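Garkby Folding Drying Rack, Large

Wall mount, folds flat. Sold by Gretirier Home

In stock. Ships in 5 business days.

Our best selling rack since we started carrying it and we finally got the second size in. Same rack as before, wider. If you had the small one and ran out of room by the second load, get this one.

What it is

A drying rack that screws to the wall and pulls out like an accordion. Steel arms, powder coated, white or dark gray. Push it back in and it sits close to the wall. No feet, no floor space. Good for laundry rooms, hallways, the bathroom if you have a solid wall in there.

12 rails. Total hanging length 474 inches. Holds up to 30 pounds spread out evenly. Please read that last part again, spread out evenly. Three wet bath towels all on the front rail is not evenly and we do get emails.

What's in the box

Rack, fully assembled
Mounting plate
Screws and wall anchors for drywall
Screws for wood studs
Paper template for drilling
Instruction sheet (the pictures are better than the words, follow the pictures)

You need a drill, a level, a pencil. Not included.

Mounting

Tape the template up first. Check it with the level, not your eye. At least one side of the plate should go into a stud, both if you can get it. Anchors alone are fine for shirts and socks, not for jeans and sheets.

Height is up to you. Most people put it at shoulder height. Higher and you are reaching over wet clothes to get to the back rails. If it's going over a washer, open the lid all the way and measure from the top of the lid. Top loaders catch people out every time.

Leave space in front too. The rack needs to open all the way or the lock on the left arm won't click. If it dosen't click it isn't locked. 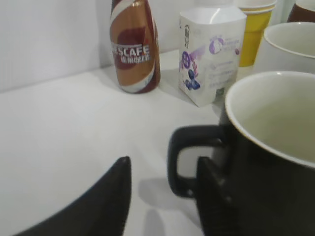
Can I mount it on tile?

Tile works fine as long as you drill with a tile bit and use masonry anchors, which are sold separately. Go slow, no hammer setting until you are through the glaze. Cracked tile isn't covered by the warranty.

Colors

White is a flat white, not glossy. Dark gray is darker than it looks on most phones, closer to charcoal. The gray hides scuffs better. The white is easier to keep track of if you care about lint.

Small vs. large

Same plate on both, so if you own the small one the holes line up and you can swap it over in a few minutes. The arms are the same too. Only the rails are longer. Small fits an apartment closet, large needs a real wall. Measure before you order, return shipping on the large box is on you unless it showed up damaged.

Care

Wipe down with a damp cloth. No bleach, no scrub pads, they take the coating off and then you get rust spots on your shirts. One drop of light oil on each joint when it starts to squeak. Wipe off the extra before you hang anything.

If a rail comes loose, push the end cap back in with your thumb. If the cap is cracked we sell them in pairs, see Parts.

Goes well with

Nekura clip hanger, for socks and small stuff. Hooks over any rail.
Rao mesh sweater shelf, lies flat across the open rack. Fits the large only.

Reviews

"Put it over the dryer. Went up in one afternoon with my brother holding the level. Sheets still have to be folded in half but everything else fits." Indira Naidu

"Good rack. The screws for wood were fine, the drywall anchors I swapped for ones I already had. Four stars for the anchors." Harish Pinto

"Ordered gray, got gray, looks nice. Wish it came with the hooks." Magdalini Vasilakis

"Replaced the small one. Holes lined up like they said. The click on the lock is pretty stiff at first, gets easier after a couple of weeks." Kumaresan Varma

Shipping and returns

Ships from our own warehouse, one box, it's long so it may come seperate from the rest of your order. Returns within 30 days, unused, with the template and all the screws. Once there are holes in your wall and marks on the plate it's used, sorry.

Warranty is 5 years on the arms and joints, one year on the coating. Keep your order email, you'll need the number.

Parts

End caps, pair, white or gray
Left arm lock
Mounting plate
Screw pack

For parts email the shop with your order number and which size you have. Krishnamoorthy handles parts and usually answers the same day, bit slower in January.

Page updated 8/19/22. Large size added, rail count fixed.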